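21 November 2022
by Haziq Govindasamy
7 min read

Progress report on the household sorting room, Botville
Second period, prepared for Lenuța Radu, Nedelcu Fund

Dear Ms. Radu,

With this report I want to inform you how the sorting room has developed in the period after our May report. I follow the same order as last time: first the room, then the sessions, then the materials, then money and the open points. Where a plan was changed I say so in the place where it belongs.

The room

We still use the ground floor room at Kutunard. The lease was extended under the same conditions, so the budget line for rent does not change. In May I wrote that the heating was weak near the windows. The owner has now repaired two radiators and the third one works a little. In the coldest mornings we keep people on the inner side of the room, and this is acceptable for the time being.

The shelves which you approved are installed. They go along the long wall and they hold 30 boxes, each with a number on the short side. The first numbers were written with a marker directly on the cardboard, but when a box became damaged the number was lost with it, and we had to guess. Now each number is on a card, and the card moves to the next box. It is a small thing, but it saved us much discussion.

We also changed the way people work on the floor. Many participants told us that at home they do not sort at a table. They sit down in the bedroom or the living room, put everything around them and start. The tables in our room were therefore used less than we expected, and we moved two of them to the storage. Rugs were bought with the money that was planned for a third table. I asked for your agreement by e-mail and received it, and I thank you again for the quick answer.

The sessions

A course has 6 meetings, each of two hours. In this period we finished three courses and began a fourth one. The groups stayed small, between five and eight persons. The themes are the kitchen drawer, papers, clothes, things for hobbies, small household supplies, and the last meeting, where everybody brings a problem from home.

The meeting about hobbies was the most difficult to prepare. People are attached to these things, also when they did not touch them for years. In the first course we asked participants to decide at once what to keep, and two persons became quite upset and did not come the next week. I take the responsibility for this. From the second course we ask only that similar things are put together, and the deciding comes one meeting later. Since then all participants who came to the hobby meeting also came to the next one.

The papers meeting is now shorter. Most people bring bills and guarantees, and after one hour they are tired. We use the second hour for tea and for questions, and often the good questions come then – what to do with keys that open nothing, or how long to keep instructions for a machine which was given away.

We planned an evening course for people who work in the day. It did not start. Only three persons registered, and we agreed to try again after the winter with a different hour.

Materials

Participants may bring their own things, but we also keep a stock for practice, so that nobody must show private belongings to strangers. The stock has grown to some 50 items. It was collected by asking neighbors and by buying a little in the discount shop. We try to have things in the packaging in which they really enter a home, because the packaging is half of the sorting work.

For the list of the stock we used the Plullo spreadsheet from last year. I added one column, "belongs with," and this column is the most useful of all. If a participant does not agree with what is written there, we discuss it, and twice we changed the list afterwards.

Money

The expenses are inside the approved budget. The shelves cost a little less than the offer, and the transport cost more, so together they are almost equal. For small purchases all receipts are in the folder which you receive by post. One receipt, for the number cards, was lost. I paid this from my own pocket and I do not ask to have it returned.

Open points

The storage behind the room has one lamp only, and it is not comfortable to look for a box there in the afternoon. The owner promised a second lamp. I will remind him.

We need a better agreement with the charity shop about collection. At present we carry the given things there ourselves, and this depends on who has a car that day.

I would like to ask if the unused part of the evening course money may be kept for the same purpose in the next period. The amount is in the table you will receive with the receipts.

The mixed-box exercise

The exercise I would most like to continue is the mixed box, which we now use in the opening part of the hobby meeting. A participant receives a box with things that have no clear relation, sits with it on the rug, and takes out what does not belong together with the rest. The conversation that follows is more important than the result. Packaging helps and disturbs at the same time – a ball of yarn, like the pale green one with its black paper band, is easy to name even when the label is printed in Chinese, and it goes with the handicraft things. A white package with one large black character, such as the one in the pink box beside the orange ball, is another matter for people who cannot read it, and they must ask or put it aside. We now have a separate place on the shelf for "ask first," and I propose to make a second set of mixed boxes for the next course, if you agree with the small cost.
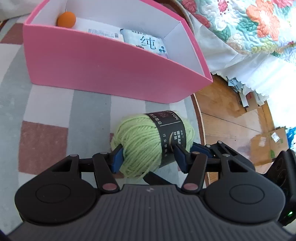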